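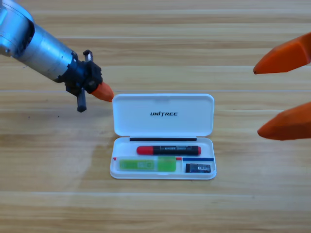 How do you keep a pencil case from turning into a junk drawer?
Empty it all the way out every couple of weeks, put back only what you've used since the last time, and close the lid before you start second-guessing yourself.

I've been a hard-case person since I gave up on the zippered pouch (ink in every seam, never again). Mine is a white one with UNITREE printed inside the lid, a shallow box with a hinged lid, and I do this little reset on Wednesday nights while dinner's in the oven. It's weirdly satisfying!

First, dump everything on the table. Don't pick things out one at a time, because you'll leave the crumbs and the eraser dust and that one bent paper clip. Wipe the inside with a damp cloth, get into the corners with a cotton swab, and leave the lid open until it's dry.

Now test the pens. Scribble on scrap paper, and if one skips after two good tries, out it goes. I keep two pens, a pencil, a small eraser and a short ruler. Your list might be different, but write it down somewhere before you look at the pile or you'll talk yourself into the glitter gel pen again.

Long things go in first, along the hinge side. Small stuff goes at the front where your fingers land. I tried the Rotent divider trays for a while and they were fine, but they ate up so much room that the lid wouldn't shut without a shove. If you have to shove, take something out – a forced hinge goes wobbly fast.

Anything you pulled but still like can live in a jar on the desk. Mine's an old jam jar from the Gurndale flea market, and it's pretty full, so next on my list is sorting the highlighters.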